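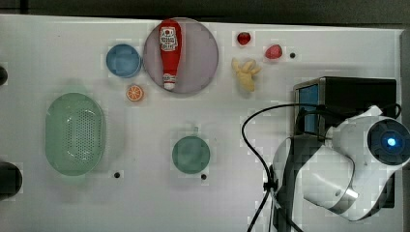 Does the way a condiment is stored at home change how much of it is thrown away?
Households that kept opened ketchup in the refrigerator threw away less of it than households that kept it in a cupboard, but the gap was small once household size was taken into account.

Figure 2. Tabletop with a ketchup bottle lying on a round plate, a small blue bowl to the left of the plate, and a toy orange slice.

4.2 Storage location and discard

Of the 1573 households that returned the July survey, 1104 had at least one opened bottle of ketchup at the time of the first visit and were kept for this part of the analysis. The rest either had no ketchup or had only single-serve packets, which we did not weigh. Households were drawn from three towns, Hekau, Ternance and Ulloa. Barnum was used for the pilot and is left out of all the tables.

Each bottle was weighed at the first visit and again at the second. Anything thrown out between visits was logged on the kitchen sheet, with the reason given in the respondent's own words. We grouped these reasons as past date, changed color or smell, separated, and other. "Separated" was used mostly in Ulloa, where cupboard storage is more common, and we suspect that some of those bottles only needed shaking.

Cupboard households discarded more per bottle in all three towns. The difference was largest in Ternance. Adding household size to the model cut the effect by more than half, as people living alone were both more likely to use the cupboard and slower to finish a bottle. Bottle size worked in the same direction. Some single-person households bought the large size on sale and then discarded up to 100 grams at the end.

Two limits should be noted. The kitchen sheets depend on people writing things down, and sheets from Hekau had more blank days than the others. We also did not record room temperature, so a warm cupboard and a cool pantry are treated as the same place. Section 4.3 repeats the analysis for mustard and mayonnaise, where cupboard storage after opening was too rare in Ternance to support a separate estimate.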